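Bradent Cannot Wait for the Mainland Again

Every year in July the people of Bradent start to look at the sky, and every year the district office in Namow sends the same letter. The letter says that preparations are advancing. I have lived on this side of the channel long enough to know what it means. It means that the shelter roof is still not repaired and the generator is still in a warehouse in Namow.

I do not write this to attack the people who work in the district office. I believe many of them are serious and tired. My complaint is with an arrangement in which 2901 residents must ask permission from the other side of the water before they can buy a chain saw. After the last big storm the ferry did not run for eight days. For eight days all decisions about us were taken by persons who could not reach us.

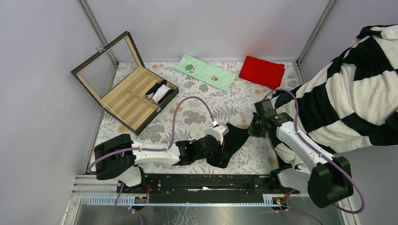 A reader from Ureo wrote to me after my previous column that I am being unfair, and that small places always want the money but never the responsibility. If Bradent keeps its own emergency fund, she asked, who will check the receipts?

It is a good question and I take it seriously. My answer is that the receipts should be checked by the same auditor who checks Namow, and that they should be put on the wall of the town office where anybody can read them. We are not asking for a secret box of money. We are asking for a small fund, released before the season begins, and for a written list of what our own council may decide when the ferry stops.

The Dumitrescu report recommended exactly this four years ago. It proposed two changes: supplies stored on the island all year, and a local officer with the power to open the shelters. Both were accepted in principle — I have learned to be afraid of these words — and after that the report was not mentioned again in any public meeting I attended.
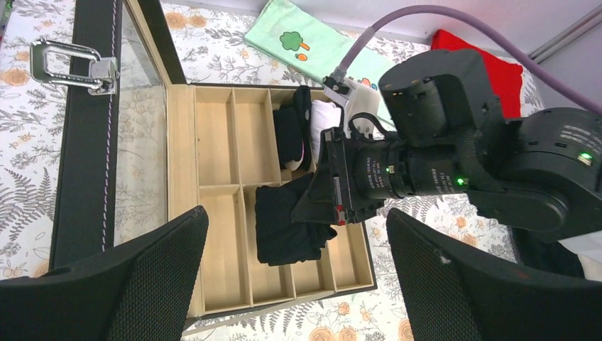
The cost of these supplies is not large when we compare it with the cost of sending them by boat in bad weather, at emergency prices, to a harbor that may be closed. Namow has already paid this higher price once. I do not understand why it prefers to pay it again.

The district meets on Friday to discuss its budget. The shelter in Bradent is on the agenda, near the end, under other matters. I hope our council members will take the early ferry and ask for it to be moved up.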